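Proltix Table Care Guide
Fri 3 February | By Dennis Rweyemamu
Reading time: 2 min

4. Clearing and wiping a pine top

4.1 Remove small items first. Lift wrapped candy and bowls off the surface. Do not slide them across the grain.
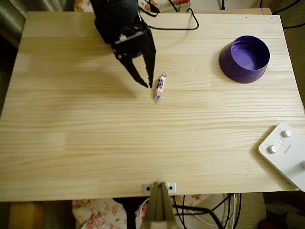

4.2 Brush crumbs along the grain with a soft, dry cloth. Work toward one short side.

4.3 Wipe with a damp cloth and one capful of Rasance soap in 6 cups of water. Dry at once.

CAUTION: Do not let water stand on the seams between strips. Swelling may follow.

4.4 Move cushions back from the table before wiping. Printed covers can pick up soap. Check that no cable or plug end is lying where the cloth will pass.

NOTE: Let the top air for up to nine minutes before replacing bowls. 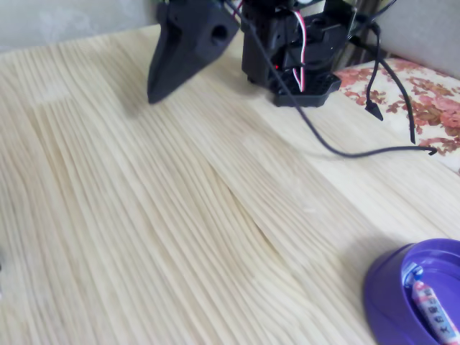
5. Sanding marks

5.1 Use 200 grit paper on a flat block. Sand with the grain only.

5.2 Remove dust and apply oil no. 487 thinly.

Comments (3)

gikosberg: Does 4.3 apply to waxed tops?

D. Rweyemamu: No. Dry cloth only on wax.

Bukhari: Candy stuck to mine in August. Cold spoon got it off, left a faint mark.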